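Bench rules for the sorting cells - photo page

Posted 25 Mar 2024

Quick gallery, been meaning to get this up since February. A few people at the Flindard site asked what our handling rules look like when a robot does the sorting instead of a person, so - rules first, pictures next, leftovers at the end. Full rule sheet is Cinutix bench practice, rev 2. This is the short version.

Basics, same for every cell:

One part family per bin. Motors with motors, harnesses with harnesses. No "just for now" bins.

Boards by the edge. Goes for fingers and for grippers. If the taught grip lands on a component the grip gets retaught, no arguing.

Max 20 parts in a bin, then swap it. Deep piles = tangled leads.

Center tray stays clear until a pick is called. Fresh paper liner each shift, old one goes in the trash even if it looks clean.

Leads and connectors all the way inside the rim. A wire hanging over the side will get snagged sooner or later, and then you are resetting the whole job.

Hands out while the arms are enabled. Yes, even for a dropped screw.

114 shares - 2 comments

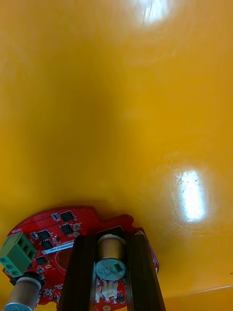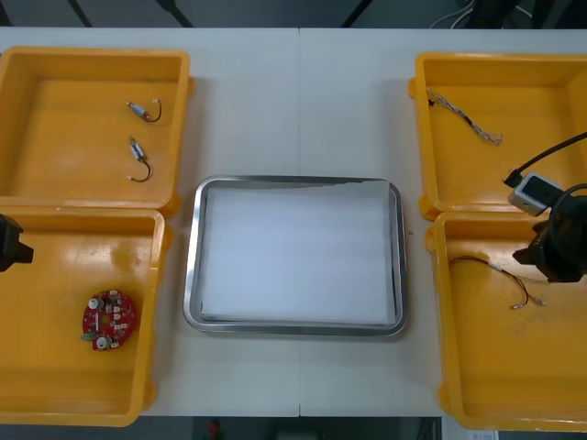 Top: red board in the gripper, one black finger on each side, yellow surface behind. Bottom: bins left and right, lined tray in the middle, nothing on the paper.

Few more notes since people allways ask.

Glare. Shiny bins throw bright spots and the wrist view can lose a small part in them. Check the wrist view before the first run, move the lamp if you have to. Don't fix it with tape on the bin floor - tape lifts and then parts stick to it.

Cables. Wrist cable needs slack for the full reach but no loop big enough to catch a bin corner. Run both arms to full reach at slow speed and watch it. Do this after any tool change, not just Monday mornings.

Static. Same rules as the hand benches. Ground check logged at start of shift, boards come out of the bag at the cell and not before.

Bin position. Push bins back to their marks after every refill. Small shifts add up, and late in the shift the misses start. If a bin has moved, stop the job, fix it, restart from the top of the list.

Failed grips. Two misses on the same part, operator pauses and looks. Do not let it keep trying. Write down the part and the bin, not just "robot missed" - we got a whole page of those and they told us nothing.

Matei cell runs the same rules but with the shorter bin limit, see there sheet. Skotalari hasn't switched over yet, will update when they do.

416 views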